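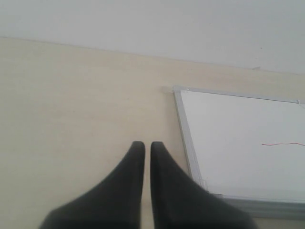
# Chapter 4: Surfaces for Writing and Wiping

A small whiteboard is one of the cheapest things in a classroom, and it is also one of the most badly treated. In the course of one school year it will be written on by many hands, leaned on, carried under the arm and cleaned with whatever cloth is near. In this chapter we study the board as an object of daily care. We look at what its surface is made of, how the ink stays on it, and how the ink is taken away.

The chapter follows Chapter 3, where we spoke of floors and tabletops. The student should remember from there the difference between *dust*, which lies on a surface, and *film*, which holds to it. Dry marker ink belongs to the second group, although it behaves at first like the first.

## 4.1 Before you begin

For the exercises you will need:

- one small board, laid flat on a table
- one soft cloth, folded or loose
- two markers of different colours
- clean water in a shallow dish

Lay the board flat and do not hang it. On a wall, the water runs down to the lower edge and enters under the frame, and after some months the corner begins to swell. At the Gisden training rooms, where the first version of this course was taught, 40 boards were spoiled in this manner before the habit was changed.

## 4.2 The cloth

Many learners press too hard. A cloth that is pressed in one place only moves the ink into a grey ring. It is better to let the cloth gather in soft folds under the hand and to draw it in long, slow lines from the far edge to the near edge. Turn it often, so that a clean part always touches the board.

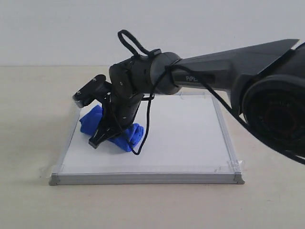

*Figure 4.1. A blue cloth bunched on the left half of a small square whiteboard.*

Compare the cloth in Figure 4.1 with a cloth folded in four. The folded cloth gives a wide, even contact, and the bunched one touches the board only along its folds. Both have their use. For a whole board of light writing, choose the folded cloth. For one stubborn word, a bunched cloth is easier to direct.

## 4.3 Words used in this chapter

**Ghosting:** a pale trace of old writing which remains after wiping.

**Release:** how easily the ink leaves the surface.

**Lint:** short fibres which the cloth leaves behind.

The first exercise begins on the next page. Read it to the end before you wet the cloth.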